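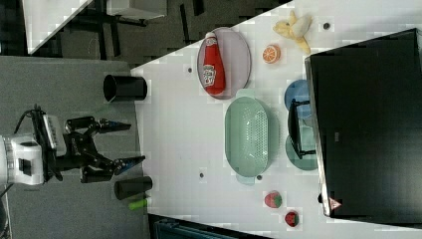 Ademir Paiva reckons a gripper should be taught on things you wouldn't mind finding on the floor, and told us so at length when we first showed him the Galo bench. Toy food it is, then! Ketchup, strawberries, a banana, an orange slice, and whatever crockery we can lay out between them.

Welcome to our little gallery of the Galo build, put up on May 18, 2021 for everyone at the Plesach workshop who keeps asking how the arm is getting on (and for my sister, who thinks I come here to drink tea). Emiliano Ochoa and I have been at it since January, mostly in the evenings, and the notebook has reached page 203, a good many of those pages being crossings-out. I'm fond of the crossings-out. There's one whole evening in there about a cable tie.

The top picture has the gripper coming in at the table's edge with its fingers open. We like to begin from low down at the side, as it makes us think properly about the path across the table, though Emiliano would happily start everything from overhead and we have had some long and friendly arguments on the subject.

The bottle on its plate

The ketchup bottle lying across the plate, from the wrist camera, with the fingers open at the bottom of the view. I've grown very attached to this angle, because you get the tips and the target together and can fuss over the gap between them for as long as the kettle takes. The cups up in the corner are for another exercise, one with handles, and I'm looking forward to it more than I probably should.

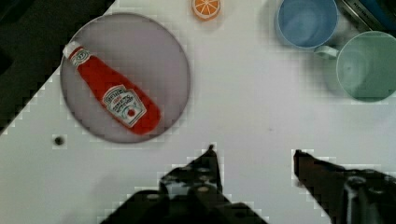 Still on the list

Tidier names for the saved positions (Emiliano's go up to 27 and mine are all called "try"), a proper go at the strawberries, and a lid for the screw tin. Bring biscuits if you're dropping in.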